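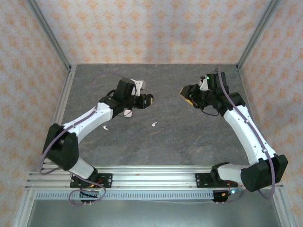

I bought the Tresteo backdrop kit in January to replace a folding photo tent that had started to sag. It comes as a printed covering for three sides, with a small repeating floral in orange on a pale ground, plus a separate gray mat for the floor. I paid for the larger of the two sizes and have used it for small items, mostly earbuds, chargers and other secondhand electronics I list for sale.

**Setup.** Fitting it took one evening. The panels are cut square and the edges are hemmed. Mine arrived with hard fold lines, and the leaflet says to use a cool iron on the back. That got most of them out. One crease on the left panel is still there.

**Pattern.** The motifs are small enough to sit behind an object without fighting it. They line up at one corner and are off by half a repeat at the other. Plusstead sells a plain version for less, and if you shoot jewelry I would look at that first.

**Floor mat.** This is the better half of the kit. It is dark, slightly mottled and has no shine. White plastic stands out well on it. Black items need more light. It also shows every crumb, so keep a lint roller close by.

**Durability.** After 6 months there is no fading that I can see. The hem on the back panel has come loose for a couple of inches.

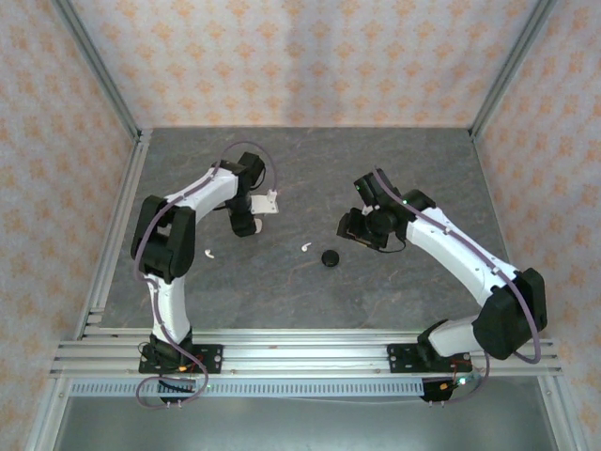 Alemneh wrote in to say that the corner mismatch was the same on the smaller size, and that Tresteo sent a replacement panel which lined up no better. The Herico mat, by the same account, is thicker but curls at the ends.

I have not tried the Herico. I'd buy the Tresteo mat again on its own. The panels are fine for the price, four out of five, and I'd take a fifth off the total for the hem.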